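Settling In: How Skevach Nurseries Approach a Child's First Weeks

The first weeks at nursery are often harder on parents than on children. That is the view of Rajkumari Rawat, head of early years at Skevach, which has 210 children on roll across its nurseries, the youngest of them under one. She spoke to us about the settling-in period and the changes made to it since November.

Under the old arrangement, every family was offered the same three visits. A parent stayed for the first, left the room during the second and was asked to stay away for most of the third. "It was tidy, and it suited the rota," Ms Rawat said. "Some children were ready after one visit. Others were nowhere near ready after three, and by then the parent was due back at work."

Families are now offered up to 24 hours of settling time, used in whatever portions the child needs. No fee is charged for those hours. The key person, who is named before the first visit, agrees the pattern with the family and may alter it from one day to the next. Some parents come for an hour each morning over several weeks. Others prefer two longer visits and a prompt start.

Asked whether the new arrangement had been difficult to staff, Ms Rawat acknowledged that it had. "We took on two more practitioners in the baby rooms, and the managers had to learn to plan with gaps in the timetable. I would not pretend the first month went smoothly. There were mornings when four parents sat on the floor of a room meant for nine babies, and it was rather crowded."

Ms Rawat was firm on the question of saying goodbye. Parents are asked not to slip away while a child is busy, however tempting it may be. "A baby who looks up and finds the parent gone will start checking the door. We ask them to say the same few words each time, hand the child to the key person, and go. The child may cry. We will ring within the half hour, whether the news is good or bad."

Sleep is discussed in detail before a child starts. The nursery records how the child is put down at home, what they are wrapped or dressed in, and any song or phrase that goes with it. Babies are always placed on their backs in their own cots and are checked at regular intervals throughout the nap. Where a habit at home cannot be followed safely, such as sleeping in a car seat, staff explain this at the first meeting and help the family to change it gradually.

Meals follow a similar course. Bottles and weaning foods are brought from home at first, and children move to the nursery menu when the family and the key person agree. "A new room, new faces and a new spoon on the same day is a great deal to ask," Ms Rawat said. 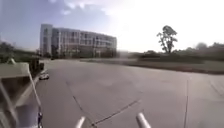 Interview by Gareth Rowbotham
Family and Early Years

The conversation turned to older children joining at two or three, who are sometimes expected to manage more quickly. Ms Rawat considered this a mistake. A two-year-old understands that the parent has left, she explained, but has little sense of when they will return. Staff therefore tie the return to something the child knows, such as after tea or after the story, and parents are asked to keep to it.

She was asked what parents might do at home. Her advice was modest: talk about the key person by name, keep mornings unhurried where possible, and allow a comforter to travel in both directions. She did not recommend long practice separations with relatives. "A weekend at Grandma's is lovely, but it tells the child very little about nursery."

Skevach intends to review the arrangement with families once the present group of babies has moved up to the toddler rooms. A short written survey has already been returned by 100 parents, and the most frequent request was for later visiting times, to suit those who cannot leave work in the morning. Ms Rawat confirmed that late afternoon visits would be offered at two of the nurseries from the start of next term.

Families with a confirmed place will be contacted by their nursery manager to arrange a first visit. Those on the waiting list need take no action at present.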